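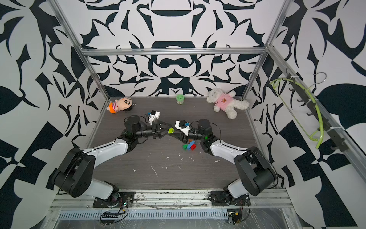 08/05/2023. Bank holiday, so a full day on the bricks. The Flerkham lot has to be graded by colour before it goes back into its tubs, and green is still the slow one. Last week I was treating it as a single colour with variation inside it. I have given that up. Lime green and green are now separate grades, and against the dark grey wood grain the lime brick and the green one at the left of the little pile can be put in their proper tubs at a glance. The blue and the red beside it have never needed a second look. The same tabletop is less kind about dirt. White specks and thin fibres show all over the lower middle of it, and I have written "sweep first" at the top of the procedure, where it should have been from the start.

Washing. Lukewarm water, a drop of ordinary washing-up liquid, no soaking beyond an hour. The first batch went in at a higher temperature than I meant, as the kitchen tap runs hotter in the morning than the dial on the boiler suggests. No warping that I can find with a straight edge. I rinsed twice and spread everything upside down on a towel, studs to the cloth, so that the hollow side could drain upwards into the air. Drying takes far longer than washing. The tubes underneath hold a bead of water that does not shift unless the brick is knocked against the palm. The old bath towel sheds and will not be used again. The Auer tea towels are a tighter weave and leave nothing behind, but are small, so the batch size has to come down to suit them.

Batch two, 47 bricks, was dry by mid-afternoon with the window open. Of those, 5 went to the reject tray: three with teeth marks at a corner, one split down a side wall, one with something like nail varnish on the studs that did not move with a fingernail and which I am not going to attack with solvent. The toothmarked ones still grip. I have kept them apart anyway and will decide later whether they count as a grade.

Grip test. Same method as last time. Press the brick on to a reference brick, lift by the upper one, turn over, hold for a slow count of four, pull apart. A sound brick holds through the turn and parts with a clean click. A tired one drops at the turn. The reds were the most uneven, with several that held on one side and let go on the other. I suspect the reference brick is wearing and should be changed after each batch. Noted on the card.

Tubs. The Pluveo ones stack properly but the lids bow in the middle when the tub is overfilled, and then the stack leans. Fill to the lower ridge only. That leaves me short of 3 tubs for the colours as now divided, so red and dark red are sharing with a strip of card between them. Not ideal. The card gets pushed over as soon as anyone reaches in. I looked at the deeper Stoltadari boxes again and the footprint is wrong for the shelf by the width of a thumb, which would mean moving the bracket, and I do not want to drill that wall a second time.

Labels. Pencil on masking tape, letter for the colour and then the size in studs. I tried the felt pen and it bled. Tape goes on the short end, never the lid, after Thursday's business with two lids swapped and an entire tub of blues filed as greys.

Light. Graded by daylight until the sun came round, then stopped. Under the ceiling lamp the dark blue and the black are very close and I had four wrong out of a handful when I checked them at the window. No colour work after tea from now on. Grip testing and lids can be done in any light.

Left to do: wash the yellows, regrade the old green tub into its two halves, replace the reference brick, sweep. Back aches from the low stool. Supper was the rest of the soup. Rain started at eight and I brought the last towel in damp, so the flat pieces are on the airing rack overnight with the door left open.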